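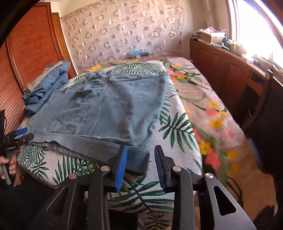

Put the small tools at the top of the budget

Every April I get the same spreadsheet in my inbox from a different person. It has a robot on the first line, and the robot is big, and under it are the words "data and setup" with a number that has clearly been picked to make the total come out round. I love getting these. I love that laundries and care homes and small repair shops now have a line for a robot at all! But I would like to turn nearly every one of them upside down.

My case is for spending first on hand-held grippers. You hold one in each hand, you do the job with the jaws instead of your fingers, and the recordings are what a robot later learns from. They go where the work is. A garment spread on a bed, on a printed cloth, with a pile of folded denim close by and a wardrobe next to it, is a fair picture of the problem a folding machine has to face. No test bench I have ever paid for looked like that, and I've paid for a few.

We learned this at Greenwood, where I do the planning for a textile care business with 33 staff. Our first plan had two arms on a fixed table, a lighting rig and a month of an engineer's time. Shinji Koyama, who looks after our equipment, read it over lunch on a Friday and asked what the arms would be doing in their first week. I had a slide for month six. I had nothing for week one.

So we tore it up and started with 8 pairs of hand-held grippers, and I have rarely enjoyed a purchase more. People who fold for a living picked them up and began arguing about technique before the morning tea break. Do you pinch the waistband at the corner or a hand's width in? Do you flatten the creases first, or let the fold deal with them? Those arguments were worth money to us. By the end of the first stretch we had 1163 recorded folds and, more usefully, a very clear idea of which garments we should leave alone for now (anything slippery, anything with a hood).

That list changed what we bought next. We had pencilled in a Gradero arm with a long reach. Once we looked at how people worked with the grippers, it was plain that two shorter arms set close together would suit us better, and that the jaws mattered more than the reach. Heavy double-stitched bands are stubborn things. Soft, creased cloth a few inches away is another job altogether, and one set of pads has to cope with both. I'd have found that out the dear way, with an arm already bolted down.

There are fair objections. Hand-held collection eats staff hours, and staff hours are real money even when they don't show up on an invoice. Put them in the budget under their own name. Our finance people at first filed them under training, and the project looked far cheaper than it was, which did me no favours later on. Storage wants a line too, and so do spare pads. Someone also has to look through the recordings and throw out the poor ones, and that person should be told so before they agree to it.

The other objection comes from suppliers. Zusetti and Pletar both offered us ready-made folding packages, and both were polite and well prepared. A package may well be right for a firm that folds the same towel all day. We fold whatever comes through the door. Shirts, work trousers, somebody's gran's tablecloth.

If you're drawing up next year's plan, move the robot to the bottom of the sheet for one afternoon. Write in the grippers, the hours, the storage and the spares, and see what is left for the arm. Mine came out smaller than I'd asked for the year before, and it was passed at the first meeting.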